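**Trabajo de Organización de Espacios, segundo curso. Centro Olivares. Entrega: 4 de enero.**

# Guardado de recipientes de comida en cestas: propuesta para la cocina compartida

## 1. Punto de partida

La cocina compartida de la residencia Clastell tiene un solo armario para los recipientes de comida. En agosto se hizo un inventario y salieron 183 piezas entre cajas y tapas. Muchas tapas estaban separadas de su caja y las cajas se apilaban unas dentro de otras, de manera que para sacar la de abajo había que levantar toda la columna.

El encargo de la asignatura pedía elegir un problema doméstico pequeño y proponer un cambio que se pudiera mantener sin obras y con poco dinero. El presupuesto máximo era de 200 euros.

## 2. Opciones estudiadas

Se compararon dos formas de guardar los recipientes:

- **Apilado con tapas aparte.** Ocupa poco. Las tapas necesitan un separador vertical y hay que emparejarlas cada vez.
- **Recipientes cerrados dentro de cestas.** Ocupa bastante más. Cada caja se guarda con su tapa puesta y la cesta entera se saca del armario como si fuera un cajón.

Se escogió la segunda. En la residencia cocina gente que no siempre coincide, y un sistema que dependa de emparejar piezas se desordena pronto. El modelo de cesta propuesto es el Ultby, que cabe en la balda sin tocar las bisagras.

## 3. Preparación de la mesa

Las pruebas se hicieron en el aula, sobre una mesa blanca. El procedimiento fue este:

1. Despejar la zona central de la mesa.
2. Colocar la cesta con el lado largo paralelo al borde.
3. Meter los recipientes cerrados, primero los rectangulares.
4. Sacarlos y volver a empezar con otro orden.

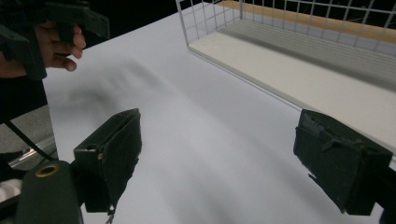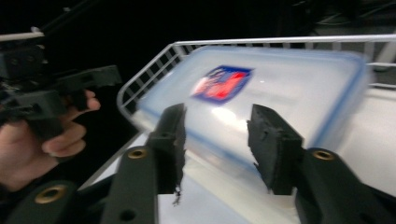
*La superficie de la mesa y, en la segunda foto, un recipiente rectangular translúcido dentro de la cesta de alambre blanco.*

El paso 3 es el que más cambió durante el trabajo. Al principio se metían los recipientes de pie para aprovechar la altura, pero se vencían hacia un lado al retirar el primero. Tumbados quedan estables y se ve la tapa desde arriba, con lo que se reconoce el tamaño sin abrir nada.

## 4. Resultados

Con los recipientes tumbados, la cocina necesita 8 cestas. Caben en las dos baldas inferiores y dejan libre la superior para fuentes y moldes. Para llegar a esa cifra hubo que retirar antes las cajas sin tapa y las tapas sin caja, que se guardaron en una bolsa aparte durante dos semanas por si alguien las reclamaba.

También se probó el separador vertical de la tienda Skiltotis. Las tapas redondas pequeñas pasaban entre las varillas y caían al fondo, así que se descartó.

El ancho útil de la balda es de 497 mm. Esta medida se tomó dos veces, porque en la primera se había incluido por error el grosor del lateral.

## 5. Problemas y cosas pendientes

Los recipientes de vidrio pesan demasiado para sacar la cesta con una mano y se dejaron fuera de la propuesta. De momento siguen en el cajón bajo la encimera.

Falta decidir las etiquetas. Las de papel se despegan con la humedad y las de plástico rígido se enganchan en la balda de arriba. La próxima prueba será con un cordel y una cartulina plastificada atada al asa.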